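Equipment plan for the new year: what we buy and what has to wait

1/15/20

Many of you have asked what will happen with the equipment money this year, so I try to explain it in one place. The total is smaller than we wished. We can still do most of the things on the list from the Mirard meeting, but the order of buying has changed.

The first purchase is finger tips. At present each gripper has one pair mounted and no spare pair in the drawer, and if a tip breaks we lose a day or more. Furnbridge offers a set for 724 pounds, with screws and the small mounting plate included. Gronau is cheaper by 100 pounds, but their delivery time is 10 weeks and we must pay the carriage ourselves. I have asked both for a written offer, valid until the end of February.

The second purchase is a wrist camera. For folding and tidying work in the living room we depend on it very much, and we have only one that fits the present mount. I would like to have a second one ready on the shelf, already calibrated, so that a change takes minutes and not an afternoon.
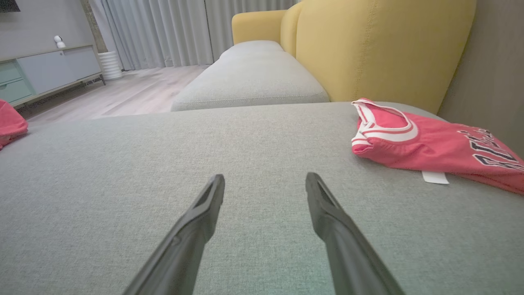

The third point is clothes, and here I ask for your help. Soft items are cheap compared with everything else, but we forget them in every budget and then somebody pays from the own pocket. This year there is a separate line of 500 pounds for clothes, towels and cushion covers. Please keep the receipts and write on them which task the item was for. Thin sports fabric and thick cotton behave very differently between two fingers, so a mixture is better than ten shirts of the same kind.

What has to wait is the second arm. Damilola Nnaji has compared the offer from Olatunji with the price of repairing the old one, and the repair wins clearly for this year. The old arm needs a new cable set and one joint cleaned - the rest is in good order. We will look at the question again when the repair is paid.

If you need something that is not named here, send it to Damilola before the end of February, with the supplier, the price with tax and the delivery time. Requests without a price cannot go on the list, also when they are small.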